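3.2 Bed-making, sleep timing and the shared household

The second part of the Lilldale survey dealt with the bedroom as a place of daily routine. Of the 2,125 households contacted, 713 returned a complete sleep diary, and these form the basis of the results reported in this section. Each diary covered 24 nights. Respondents recorded the time at which they went to bed, the time at which they got up, and any change made to the bedding during the day. They were also asked who in the household had made the change.

Earlier work on household routine has tended to treat the care of beds as part of laundry. Naseri argued against this practice in his study of rented homes in Munteanu, on the grounds that sheets are washed on a weekly or longer cycle while the bed itself is handled every day. We follow his approach and keep the two apart. Washing, drying and ironing are covered in Section 3.4. The present section deals only with the straightening, airing and covering of the bed between one night and the next.

Three levels of bed-making were defined in the instructions. A bed was entered as "made" when the top cover had been drawn up over the full length of the mattress and the pillows put back in place. It was entered as "pulled up" when the cover had been moved but the pillows had been left. All other beds were entered as "open." Respondents who aired the bed on purpose, with the cover folded back toward the foot, were asked to write the word "air" in the margin, and these entries were coded separately.
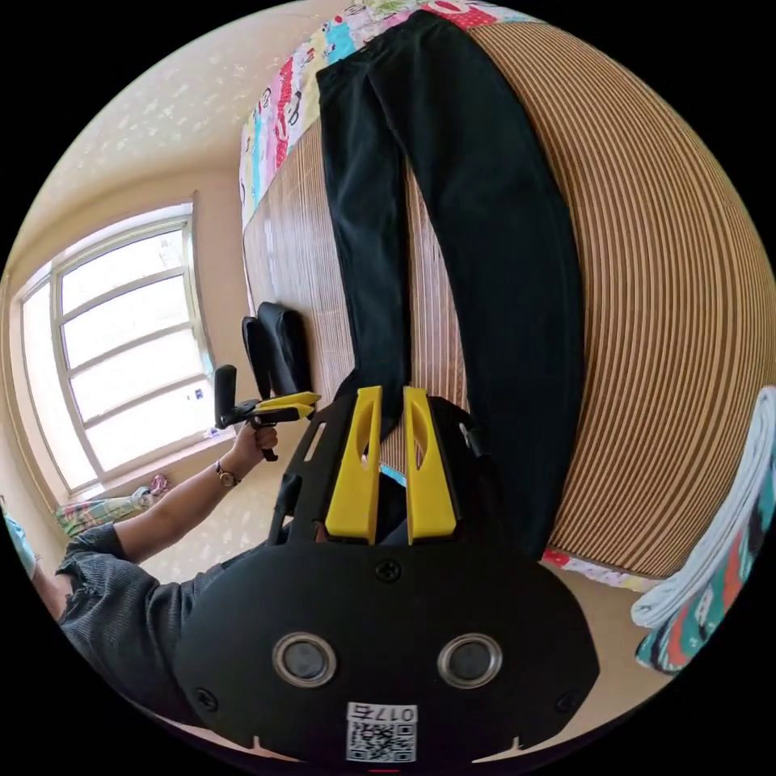 Figure 4. A bedroom from the household material, with the bed behind a hand-held gripper.

The level entered for a given morning was closely tied to the time of rising. Beds were most often made when the respondent rose before 7:30 a.m. and least often when the respondent rose after 10 a.m. The pattern held for both one-person and shared households, although it was weaker in the latter. In shared households the deciding factor was the last person to get up. Where two adults kept different hours, the bed was usually left open until the second had risen, and the work then fell to that person. Several respondents noted that this had never been discussed at home.

Airing followed a different course. It was reported by 117 households and was more common in older buildings, where respondents often mentioned damp in the walls or a bedroom facing north. Most of these households left the bed open through the morning and made it at midday or on coming home from work. A smaller group did not make it at all before evening. Under a scheme with only two levels, these beds would have been counted as unmade, and the households would have appeared less regular in their habits than they were. We regard this as a weakness in the coding used for the earlier Vusix panel, and comparisons with that panel should be made with care.

The link between bed-making and reported sleep quality was slight. Respondents who made the bed on most mornings gave somewhat higher ratings to their sleep, but the difference was no longer clear once the regularity of bedtime had been taken into account. People who went to bed at a steady hour also tended to make their beds - the two habits appear to belong to the same daily order, and the diary method cannot separate one from the other.

Two limits of the material should be noted. The diaries were collected in June, when windows are open and bedding is light, and a winter round might well show less airing. In addition, a single diary was kept for each household. Entries on the habits of a partner or an older child therefore rest on the word of the person holding the pen. A second round with individual diaries is planned under the Prornent project, and the three-level scheme will be kept so that the results can be compared.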